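Giving an Old Desktop Computer a New Lease of Life: Cleaning It Out and Adding Memory 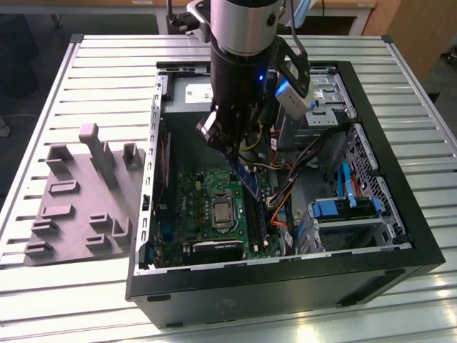 A memory stick on its way towards the slots, with the case on its side and the panel off.

If you have a desktop computer that has started to wheeze and dawdle, please don't take it to the tip just yet. I've kept the same tower going through two house moves and a very dusty loft conversion, and most of what it has needed over the years is a good clean and a bit more memory. It's a pleasant enough job for a wet afternoon, and you don't need to be technical (I'm certainly not, by training or by temperament).

Before you buy anything

Find out what sort of memory your machine takes. The manual will say, if you still have it, and if you don't you can usually look up the make and model online. You want to know the type (DDR3, DDR4 and so on), how much the machine will accept in total, and how many slots are free. Sticks of one type won't fit a slot meant for another, as the notch is in a different place, and I have a drawer with the wrong sort in it to remind me.

I bought my last pair second-hand from Meswood, a little repair shop that tests everything before it goes on the shelf, and they've been no trouble at all. Buying two matching sticks is generally a better bet than mixing odd ones, though plenty of people mix them and get away with it.

Getting ready

Back up your files first. I know, everybody says it, but do it anyway! Then shut the computer down properly, switch it off at the back, pull out the mains lead and press the power button for a few seconds to let go of any charge left inside. Unplug everything else too. If you're as forgetful as I am, put a bit of masking tape on each lead and write where it came from.

Choose a sturdy table with good light and keep a saucer nearby for the screws. Lay the tower down on its side and take off the panel, which on most cases is held by two screws at the back and then slides towards you. Some need a fairly firm tug.

Touch a bare metal part of the case before you touch anything else inside, and again every so often as you go. A wrist strap is better still, and mine was a cheap one from Drallari that has lasted for years.

The dusting

Take it outside if the weather's kind. Use a soft, dry paintbrush and a can of compressed air, held upright and used in short puffs. Hold the fan blades still with a finger while you blow, or they'll spin far faster than they were meant to. Pay attention to the front vents and the power supply grille, where the fluff gathers into a sort of felt. Please don't use the household vacuum cleaner inside the case, however tempting it looks, as it can build up static.

Fitting the memory

The slots are long and narrow, with a little clip at one or both ends. Press the clips outwards. If you're taking an old stick out, it will pop up slightly and you can lift it free by its edges.

Hold the new stick by its edges as well, line up the notch with the ridge in the slot, and press down evenly until the clips snap shut. It takes more of a push than you'd expect, and the first time I did it I was quite sure I'd broken something. If it really won't go, turn it round and look at the notch again before you lean on it any harder.

Closing up and checking

Give the inside a last look for stray screws, put the panel back, stand the tower up and plug everything in. The first start may be slower than usual, so give it a few minutes and perhaps put the kettle on. Then look in the system settings, where the new total should be shown. If you get beeping or a blank screen, switch off, unplug and press the sticks in again. That cures it more often than not.

I run a memory test overnight after any change like this. The Adugna guide to memory testing is written in plain language and takes you through it a step at a time, and it's the one I still go back to when I've forgotten which key to press.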